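How to fold jeans so they stay folded

Every few months somebody announces a new way to fold jeans, and I try it, and most of them fall apart the first time I pull a pair out of the stack. I'm suspicious of anything that needs a diagram with arrows. The method below is the one I still use after two years, which is the best I can say for it.

You need a flat surface bigger than the jeans. A bed works if the mattress is firm. On a soft one the creases wander, so I use a mat on the floor.

1. Empty the pockets. Push the pocket linings back in flat.

2. Zip and button. People skip this and then wonder why the waistband bulges.

3. Hold the jeans up by the waistband and give them one hard shake. One is plenty.

4. Lay one leg over the other, back pockets facing out. Line up the side seams first and let the hems land where they want.

5. Tuck in the pointed bit at the seat so the long edge is straight.

6. Smooth from the waist down with your forearm. I doubt it replaces ironing, whatever the label on my Virico spray claims. That bottle cost me 9 dollars and water did the same job.

7. Fold the hems up to just below the waistband, then fold in thirds. 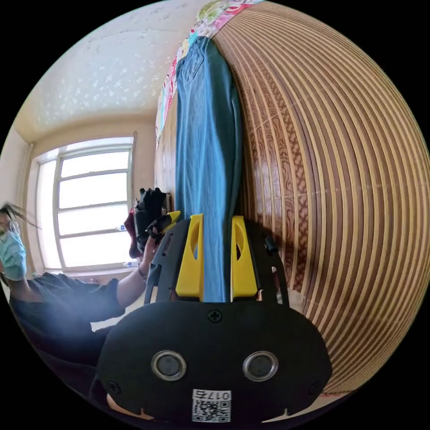

Thirds is where I part ways with Amrit Beaulieu, whose Jellby column swears by rolling. I rolled everything for all of April. Rolled jeans take up the same drawer, as far as I could tell, and the thick ones uncurl overnight.

Standing them on edge is fine if the drawer is full. Half empty, they slump, and you're better off with a plain stack.

Skip the plastic folding board. Mine was too narrow for anything but kids' shirts. Sorin Sima wrote in to say it gets easier with practice, and maybe it does, but so does folding by hand.

Heavy denim may need a second press with your palms before it goes in the drawer. Stretch jeans won't hold a crease whatever you do, so put those on top.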